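Fadum data notes, March

Collection for the pouring and weighing set closed at 434 accepted episodes, with 269 of them recorded at the Avholm bench and the remainder at Londetlow. Tassanee Bunnag has merged both halves and the combined set is on the shared drive under the Siriwan project folder. Please train from that copy. The two site folders will stay in place until the end of the month and will then be made read-only.

The task definition did not change during the run. The operator brings the arm to a bowl, picks it up, scoops dry material from a bin, moves to the scale, pours into the cup on the scale and returns the bowl to the table. An episode starts when the arm leaves the rest pose and ends when the fingers open after the return. Anything recorded outside those two marks is trimmed by the merge script. Operators do not need to trim by hand, and a few people are still doing so. Hand-trimmed files lose the rest pose frames that the time alignment step looks for.

Three points came up in review and apply to the next round.

First, grasp variety. Most Avholm episodes take the bowl at the rim nearest the arm. This is the easy grasp and the one people fall into after an hour. The policy learned it well and does poorly when the bowl starts rotated or pushed back toward the wall. In the next round each operator should change the starting pose of the bowl after every 8 episodes, and the log sheet has a column for it. Rattana Chareonsuk will check the column against the first frame of each file.

Second, scale readings. The number on the display is not read from the wrist camera. Focus at that distance is too soft for it, and the arm hides the display for part of the pour. Readings come from the serial log and are matched to the video by time stamp. If the log is not running, stop and restart the episode. A video with no weight trace can be used for the grasp model only - it is dropped from the pouring set.

Third, failed attempts. Keep them. A missed grasp, a spill or a short pour should be saved with the fail tag and a one-word cause from the list at the front of the log book. Londetlow deleted failures for the first part of the run, so the failure share in the merged set is lower than what operators saw. Treat any success rate computed from it with care.

Wrist view at the Avholm bench, with soybeans in the bin and the bowl held on its side between the scale and the bin:

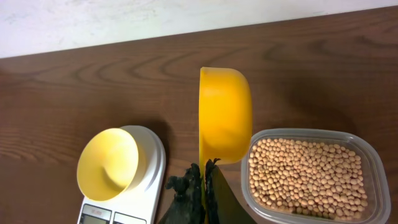 Can episodes from the two sites be mixed in one training batch?

Mixing is fine for the pouring model once the camera offsets have been applied. The merge script writes the offset for each site into the episode header, and the loader reads it from there. For the grasp model, keep a fixed share from each site in every batch, or the larger Avholm half will dominate.

Other changes in the merged copy: gripper width is now stored in millimeters at both sites, and the old normalized value has been removed. Scripts that read the old field will stop with a missing key error. There are 2 held-out groups, one per site, listed in the text file next to the index. Do not move episodes between them.

Requests for bench time in the next round go to Rattana. Send problems with the index or the headers to Tassanee, with the episode number and the site name in the subject line.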